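Teaching by Hand

The first thing Celeste Orellana shows a new operator at Vasilakis is how to hold the gripper. It has the same fingers as the ones on the robot arms across the room, but a person carries this one. Squeeze the handle and the jaws close. A camera on top records what they do.

Vasilakis is a small company that wants robots to handle cloth. It started with remote control. An operator sat at a desk with a pair of joysticks and drove an arm through each job, while the software stored every move. The method still gets used for heavy items, but it is slow. Folding one mesh bag took an operator 14 minutes on a bad day.

"You lose the feel of it," says Adaeze Okoro, who ran the remote sessions for most of the first year. "With cloth you want to know when it's starting to pull. On the joysticks I was guessing."

The handheld version came in last November. Okoro's team now records 18 people working in shifts, and the same bag takes them under a minute. By the end of the summer they had 839 usable recordings of mesh alone.

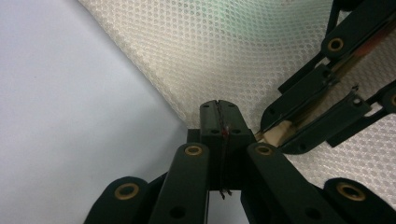
White mesh beside the fingers of a handheld gripper.

Mesh is harder than it sounds. The holes catch on corners, and the edge can bunch up against a fingertip. Kadir Bozkurt, the mechanic on the project, has redrawn the tips six times. He files down a sharp corner, sends the part out to be tried, and waits for complaints.

The recordings go to a program called Witero, which learns to match what the camera sees with how the hand moved. Bad ones count too, up to a point. Operators are told to keep going if they drop the cloth, so that the robot has some record of picking it up again. They are also told to slow down. New people tend to work at their own speed, and the arm can't keep up.

Guðlaug Skov, who checks the recordings, throws out about one in five. Most of those are too fast. Others have a sleeve in front of the lens.

The robot itself can now lift a mesh bag by its edge and lay it flat on most tries. Folding is less reliable. Orellana plans to move on to drawstrings next, and Bozkurt has already started on another set of tips.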